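Switching an older cat from dry to wet food, how fast?

loswood_cat
Posted 2025-09-17

My cat is 13 and has eaten dry food her whole life. The vet wants her on mostly wet food and told me to take it slow, but didn't say how slow.
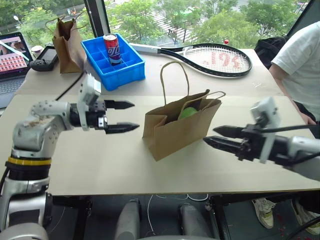 She gets 500 grams of dry a week now, split into two meals a day. I bought one tray of the Rurico chicken pate and she licked the gravy off and left the rest. Do I mix it in or put it in a separate bowl?

prastberg83

Separate bowl. If you mix it and she decides she hates it, she may stop eating the dry too. Mine did that in May and it took weeks to get him back on it.

danuta_t

I'd mix. One teaspoon of wet in the regular bowl for a week, then two. A separate bowl just gets ignored in my house. Warm the pate a little first, it smells stronger.

prastberg83

Works for some cats. Old ones get suspicious of their own bowl.

Makowska

How long does she go without eating when she's being picky? Don't try to wait her out. A cat that skips food for a day needs a call to the vet, especially at 13.

loswood_cat

She hasn't skipped a meal, she just goes back to the dry. She was 4.1 kilos at the last visit.

Makowska

OK, that's fine then. Weigh her every week while you switch and write it down.

danuta_t

Also try a different texture. Pate is the one mine won't touch. She likes the shredded kind.

loswood_cat

Going to try the separate bowl first, with shredded, and put it down before the dry in the morning. If that does nothing by the end of next week I'll try mixing.

prastberg83

Pick up the leftovers after half an hour. It dries out and then they really won't eat it.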